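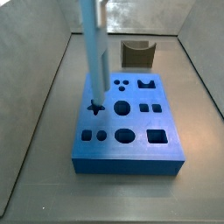
Blue block with shaped recesses, inside the gray enclosure.

Progress report: Biltness hashtag giveaway, second reporting period
Prepared for: Grallura, program funding
Prepared by: Damir Nikolaidis
Date: Friday, September 25, 2026

Status

The entry phase is closed. Judging is under way and prizes have not been released. Spending is within the approved budget, with one line (moderation hours) over plan and one (paid promotion) under.

Entries

A total of 2325 posts carried the campaign hashtag during the entry window. Of these, 518 met all of the published conditions: public account, original photo, both tags present, entrant located in an eligible region. The remainder were removed for the reasons below, in descending order of frequency.

Second tag missing or misspelled
Repeat entry from the same account
Account set to private at the time of the check
Photo taken from another entrant or from a stock source
Entrant outside the eligible regions

The missing tag remains the main problem. The short form of the rules, which is what most people read, put the second tag on its own line below the closing date. It was moved next to the first tag partway through the window, and the rejection rate dropped afterward. We have not tried to separate that change from the effect of the reminder posts, which went out in the same period.

Moderation

Checks were done by hand in the Brurdale office. The export tool supplied by Uçar returned posts in batches and skipped any post edited after publication. Ismail Radwan found the gap when an entrant wrote in to ask why her post had not been acknowledged. Edited posts were then pulled separately and checked against the same conditions. This accounts for most of the extra moderation hours. Uçar has confirmed the fault and has credited one month of the license fee.

Judging

The shortlist holds 10 entries. Each is scored on fit to theme, originality and caption by four judges working separately, and scores are combined without weighting. Ties go to the entry with the higher originality score. Public likes are recorded but do not count — this differs from the first round, held in March, where likes decided the shortlist and two finalists were later found to have bought them.

Prizes

Prize stock is held at Brurdale and matches the list in the grant agreement. Winners will be contacted by direct message from the verified account only. A copycat account was reported during the entry window and taken down by the platform; a warning is pinned to the campaign page and will stay there until all prizes have been claimed.

Budget notes

The overspend on moderation is covered by the unspent promotion funds. Under section 4 of the agreement, a transfer between lines needs written consent from Grallura. A request is attached to this report.

Next period

Complete scoring and confirm winners
Publish the results and the full list of conditions applied
Ship prizes and collect signed receipts
Delete entrant contact data once the claim period ends

Open item: Grallura to confirm whether the final report should include the full rejection log or the totals only. The log contains account names and would need to be redacted first.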